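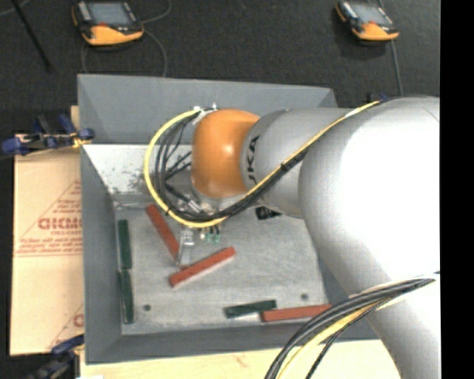
Section 3. Fixing the bin and dressing the cables

This section continues from the mounting of the arm in Section 2. When you finish it, the bin is fixed, the cables on the wrist have their free loop, and the gripper can go down between the blocks without touching a wall. Please read the whole section one time before you take a tool in the hand.

The arm at Druvel is a KUKA. If you build Tistilia with another arm, the steps stay the same, but the place of the cable ties will be different and you must find it by trying.

You need:
- the grey metal bin with sloping walls
- the wooden board which goes under it
- screw or quick clamps with soft pads
- cable ties, and a side cutter to trim them
- the red and the green blocks
- a steel rule and a pencil
- a piece of flat cardboard (an old box is good)

CAUTION: Steps 1 to 8 are done with the drives off and the emergency stop pressed. Do not only pause the program. A paused arm can start again when somebody touches the wrong key.

3.1 Placing the bin

1. Lay the wooden board in front of the arm. Look under it first for swarf or old screws. The board must not rock when you press on the corners.

2. Put the bin on the board with the long walls parallel to the pencil line from Section 2. It is allowed to have scratches and worn places inside. Ours has many, and the floor of it has also two round holes from its earlier life. They do no harm, but do not choose a hole as the reference point for teaching.

3. Clamp the bin on the left side and at the near left corner. Turn the handles to the outside as far as they go, so that they stay away from the wrist. Tighten by hand. If you use a bar to tighten more, the wall bends and your measured heights are then wrong.

4. Slide the cardboard flat against the left side of the bin. Blocks which fall outside land softer there, and it protects the board from the screwdriver.

5. Push the bin with both hands from each side. It must not move. If it moves, open the clamps, clean the pads and begin again from step 2.

NOTE: In April we tried double-sided tape in place of the clamps. The bin walked 3 mm in one evening and all taught points had to be made new. We do not recommend tape.

3.2 Dressing the cables on the wrist

The yellow cable and the black cables travel together along the arm. Near the wrist they leave the arm, make a wide loop and come back to the top of the wrist. This loop is the most important part of the section, so please take time for it.

6. Lay the black cables against the yellow one and put one dark tie near the middle of the straight run. The tie should hold the bundle but you must still be able to push a single cable through it with moderate force.

7. Let the cables open into the loop. Inside the loop they may lie as separate strands. Do not tie them there. Gather them again at the top of the wrist with the small white ties.

8. Cut the tails of the ties flush and feel with the finger for sharp ends. Collect the cut pieces. They like to fall into the bin, and the gripper can close on one of them.

CAUTION: The connectors near the orange joint cover must not carry the weight of the loop. If a connector is pulled to one side, give more cable from above. Never turn the connector itself to make it fit.

How large should the loop be? We have no formula. The wrist must reach both ends of its turning range and the cable must never become tight. On the other side, a loop which is too large hangs down over the bin and hooks on the wall. If you are not sure, make it larger and check again in step 14.

9. The second bundle, which leaves the arm lower and goes over the near wall of the bin, is left free. Check only that it does not lie under a corner of the bin or across a place where the gripper must work.

3.3 Setting the blocks and the first descent

10. Put the blocks in the bin. For the first test they should lie mixed: a few close to the left wall, a few diagonal in the middle, a few along the near wall. A tidy row is too easy and will not show you a wrong height.

11. Leave a free space between two red blocks, wide enough for the gripper finger assembly. This is the landing place for the first descent.

12. Place the handheld controllers on the dark floor behind the bin when they are not in your hand, with their cables leading away from the arm. Then release the emergency stop, switch on the drives and select the slow manual mode. From this moment one person holds the controller and the other person stays outside the pencil line.

13. Drive the wrist over the landing place and stop with the fingertip 122 mm above the bin floor. Measure with the steel rule, with the drives off again. Save this point in Urnden under the name BIN_HIGH.

14. From BIN_HIGH, turn the wrist slowly to one end of its range and back, then to the other end and back. Watch the loop and not the gripper. Listen also: a cable which rubs on the silver part makes a dry sound before you can see any mark.

15. Go down in small steps until the fingertip is 2 mm above the floor. Save this as BIN_LOW. Do not let the tip touch the metal to find zero.

16. Go back up to BIN_HIGH the same way as you came.

NOTE: A block leaning on the sloping wall sits higher than a block on the floor. At BIN_LOW it can be pushed down hard by the finger. For this reason the blocks near the wall have their own point, which is taught in Section 4.

3.4 If something is not right

The loop touches the near wall during step 14
Open the white ties, pull a little cable back towards the arm and tie again. Repeat step 14 completely, both directions.

The green-tipped fittings beside the gripper touch a block
The landing place is too narrow on the right. Move the block, do not bend the fittings.

BIN_HIGH is not the same after lunch
Somebody has leaned on the bin. Check the clamps, then measure again. At the Quintero workshop they drew the outline of the bin on the board with a marker, and now a shift is seen at once. We have copied this and can advise it.

Urnden does not accept the point name
Names are written in capital letters with the underline sign and without spaces.

CAUTION: Before you leave the bench, drive the arm up out of the bin, press the emergency stop and hang the card on the switch. Do not leave the arm at BIN_LOW over night.

Continue with Section 4, Teaching the wall points.

Last updated: Monday, August 12, 2019

Home Contents Parts list Previous Next Print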